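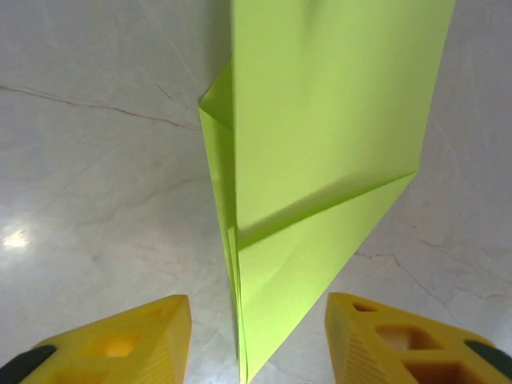
Can a Robot Fold Paper?

Try this at home. Fold a square of paper in half so the corners match. Easy, right? Your fingers feel the edge, your eyes check the corners, and you fix little slips without even thinking about them!

A robot has to be taught every bit of that. The kids in the Skornbridge Robot Club have been working on it since school let out, with help from their coach, Angelica Cruzado. Their robot is called Madis, and it has two bright yellow fingers with a gap between them. The insides of the fingers have bumpy ridges, a bit like the tread on your sneakers.

Why is paper so tricky? A wooden block keeps its shape when you grab it. Paper bends, slides, and springs back up. Look at the lime-green sheet: it comes down to a long, skinny point, and along one side the folds are stacked up in layers. Pinch one layer and you might open the whole thing. Pinch them all and you can move the shape in one piece. The robot has to know which one you want!

So how does it learn? By practicing, just like you. The club has saved 632 practice tries so far, good ones and bad ones. A camera close to the fingers takes pictures the whole time, and the computer looks for patterns in them. Shadows are great clues, because a crease often has a soft gray line next to it.

Club member Svatopluk Šimek, age 9, likes the bad tries best. "You get to see what it was thinking," he says.

Next, the club wants Madis to fold a boat. In July they'll take it to Irnthorpe to meet another team, and everyone is bringing extra paper!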